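The shelf was yellow before it was anything else

I'd been promised coffee and a quick chat, and I got the coffee, a long chat and a seat on the floor. The person I'd come to talk to runs a small parts-sorting operation out of a room in Bumwood, and she asked me to leave her name out of it ("my mother still thinks I work in insurance"). Fine by me! She talks fast, she talks with her hands, and she has very firm feelings about shelving.

I came to ask how you set up a work room when everything in it is either tiny or packed in cardboard. Her answer to almost everything was the shelf. 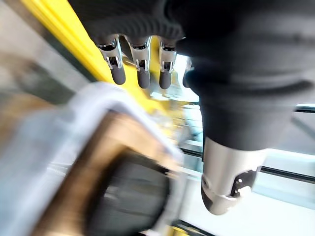
BUMWOOD, November 25, 2025

"I wanted yellow," she told me before I'd even got my notebook open. "I had gray shelves at Brustell, in the old place, and I lost things on them every single day. Gray shelf, gray carpet, silver parts. You'd put a cap down and it was gone until you moved out."

I said I had the same problem with my keys, and she gave me a look that suggested keys were for beginners.

The yellow unit came from a shop called Surnum that was closing one of its back rooms in February. She paid $100 for it and says she'd have gone higher. Getting it home was another matter. It took two trips and a borrowed van, plus a long argument with a stairwell (the stairwell won the first round, and there's still a mark on the wall if you know where to look). Putting it back together ate a whole evening.

"The panels meet at seams, and you want the seams to line up, and they don't want to," she said. "I had one bolt left over. I still have it. I'm not going to think about it."

So what goes on it? Little metal caps, mostly, standing upright along a ledge, with a few black blocks lower down. I asked whether there was a system and she laughed for quite a while.

"There's a habit. Calling it a system would be generous. Caps stay up, because if you lay them down they roll, and if they roll they end up under the unit with the dust. The blocks don't roll, so the blocks can go wherever there's room. I tried little trays for a while. Trays are lovely until you have to pick something out of one."

I asked about labels, too. She had labels at Brustell, she said, printed ones, and everyone followed them for a week. After that the labels described one shelf and the shelf was another.

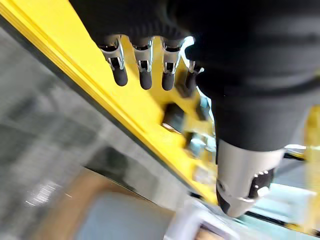
Boxes, boxes, boxes

We got on to cardboard somewhere in the second cup. She keeps her boxes together in one pale plastic bin on the floor, and she'll defend that bin against anybody.

"People say, why isn't it on the shelf? Because I want to look down into it. If it's up high, I'm pulling out boxes by feel, and then I've got the wrong box and I've squashed two others." She likes rounded corners on a bin as well, having scraped her shins on the other kind.

The boxes get reused until they give up. Her record is 16 trips for one box, which she kept track of in pencil on the bottom flap, and she was a bit sad when it finally split. Most of them go back and forth to a customer called Pastor, who sends them home with all sorts of things inside. Once it was a sandwich! She didn't eat it, but she did admit to checking what kind it was.

I wondered if the striped gray carpet was a mistake, given everything she'd said about gray. She groaned.

"It came with the room. I'd have picked a hard floor, easy, something you can sweep. But I'll tell you what carpet does, it's quiet. You drop a cap on tile and it's in the next county. On this stuff it just sort of stops." She still goes over it with a magnet on a stick before she vacuums, and she keeps what she finds in a jam jar at home.

I came back a second time, as we'd spent so long on the boxes that I'd forgotten half my questions.
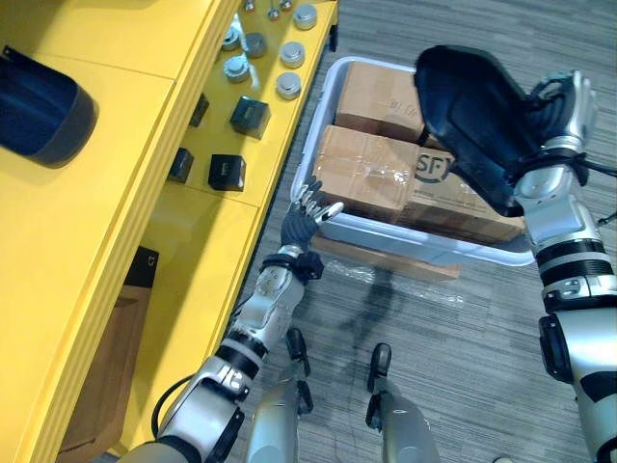
Bumwood, February

My coat was barely off before we were back to the lower compartment of the shelf, where a flat wooden board lives on its edge. I'd meant to ask about it last time.

"Everybody needs a board," she said. "You lay it across your knees and it's a table. You lay it on the carpet and now you've got a floor that isn't carpet." She bought hers 11 years ago and has moved it through three rooms. Standing it up saves space, though she says it's the first thing to slide when someone bumps the unit.

What would she change if she could start over? She'd leave more room between the ledge and whatever sits underneath, for one. It gets dark down there and she's forever going in with a flashlight. She'd also like a second unit, same yellow, and she has her eye on a spot by the door that measures 12 inches too narrow.

"I've measured it four times," she said. "I'm going to measure it again tonight."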